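Workshop notebook, paper and transcript bench
2020-04-14

Picked up the Dallum letters again. Box 2 is finished except for the three sheets that are stuck together, and those can wait for the humidity chamber. Running total is 445 sheets flattened and foldered out of 529. The remainder is all Box 3, which is the family's postwar correspondence and in better shape than the rest.

Cleaning: soft brush first, then smoke sponge on the margins only. Kept off the pencil. The wartime sheets are written on both sides in pencil, and on the thin ones it lifts if you so much as lean on it. Two sheets had rust from a paper clip. Took the clips off with the thin spatula and polyester slips underneath, put them in a labeled bag, and noted the position on the folder. Did not try to reduce the stain.

RH in the room was 50 percent in the morning and had not moved by the time I stopped.

Sheet 38 of Box 2 is the one the family asked about. It's the letter where the older sister gives the names of everyone in the room they shared in the ghetto. The catalog card from the first survey has eight names. I read nine. The ninth is squeezed in along the left edge, sideways, and the last letters run under an old tape repair. Raking light from the left helps more than from the right. First name is Estera or Ester, surname starts with Z and has an st in the middle. Could be Zestach, which is on two envelopes in Box 1, but I'd want the tape off before writing that down as a reading. For now it goes in the transcript as Zest[...] with a query.

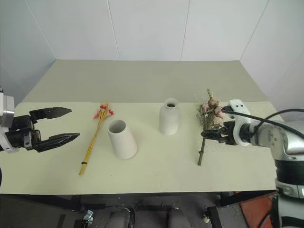 Zerrin Karakaya: I would leave the tape where it is until we have the infrared shots back. The carrier is brittle but the adhesive has gone into the paper, and the pencil is sitting on top of it in at least one place. Also, please check the name against the tape recording. She lists the people in that room somewhere on side two, and I remember her saying there was a girl who wasn't family.

Agreed, tape stays. Went to the recording after lunch.

The cassettes are the 60 minute kind, 1987, four of them, copied to file last year. Side two of the second cassette has the room. She goes around it by where people slept: her parents by the stove, the two sisters under the window, an uncle and his wife, the Nasr cousins, then "and the girl, Estera, by the door." No surname. That makes nine, so the count agrees with my reading of the letter and the card is short by one. She says the girl left in the spring and came back for a few nights in April, and then she goes on to talk about the bread. The interviewer doesn't follow it up.

Two problems with the existing transcript of that side:

It has "Esther" throughout. She says Estera every time. Changed it and initialed the change.

There is a gap marked "inaudible" that is audible at half speed. She is saying a street name and then correcting herself. I have written out both, with the first struck through, the way we did for the Stivberg interview.

I have not touched the dates she gives. She puts the move into the room a year later than the registration slip does. Both go in the finding aid, each with its source, and we don't pick one. 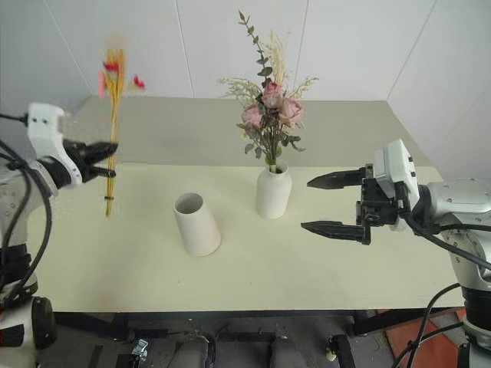 Table by the wall, two white vases, one with the bouquet.

Still to do on this box:
Infrared of sheet 38, both sides, before anyone goes near the tape.
New folder for the clips, the bag is too small.
Letter to the family. Tell them nine names, one incomplete, and ask whether Zestach means anything to them. Don't suggest it's the same person as on the envelopes.
Correct the catalog card in pencil and leave the old count legible.
Order more of the thin tissue. Down to part of one roll and Box 3 will need it for the blue airmail sheets.

Put Box 2 back on the lower shelf, Box 3 is out for the next session.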